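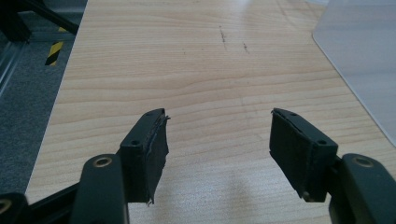
Sunday, desk day

April 30, 2023

OK quick one, I have 40 minutes before I need to leave and the desk is the only thing I got done all weekend. So it gets a post.

Some of you will remember the February post where I said I was going to deal with the desk. I did not deal with the desk. It went on collecting mail, chargers, the dead stapler, two mugs, a bag of picture hooks from the Dirnton apartment that I have now moved twice without opening. Senyo Boateng came over Friday to borrow the drill and asked where I eat. At the desk, Senyo. On the corner of it.

So this morning everything went on the bed. All of it. Bad idea if you want to sleep but good for getting moving. Paper in one pile, cables in another, things that belong in the kitchen in a third. The kitchen pile was the biggest, which is a little embarassing.

Then wiped the whole top down, warm water and a drop of dish soap, with the grain. I'd forgotten how pale the wood is. Lots of fine streaks in it, tan and a bit of honey. I bought it off a guy in Udau for next to nothing and carried it up 2 flights with my brother swearing the entire way. Still my favorite thing in the room.

What I did not do: the drawer. The drawer is its own weekend.

The food containers kept turning up too. I take lunch to the desk, the container stays at the desk, next day I take a new one. You see how this goes. Most are the cheap see-through kind, no brand on them, and at least three lids fit nothing I own. I match them up on the desk now, there's more room than on the kitchen counter. Anything without a partner goes in the recycling tonight. Probably. The big one with the thick rim stays no matter what, it holds a whole pot of rice.
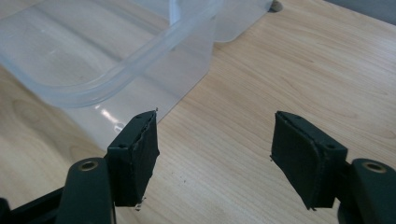 Rules for the desk, starting now

One mug at a time. Mail gets opened standing up, by the door, and the envelopes never make it this far. Chargers live in the shoe box. No hooks, no screws, no hardware of any kind.

And lunch containers go back the same day. I wrote that on a sticky note and then had nowhere to stick it that wasn't the desk, so it's on the lamp.

Still to do: the drawer (see above), the bed pile, find the other half of the Vachon bookshelf instructions. If anyone put together the same shelf and knows which way round the back panel goes please email me, I've had it leaning on the wall for 16 days.

OK shoes on, gotta run. Drawer post next week maybe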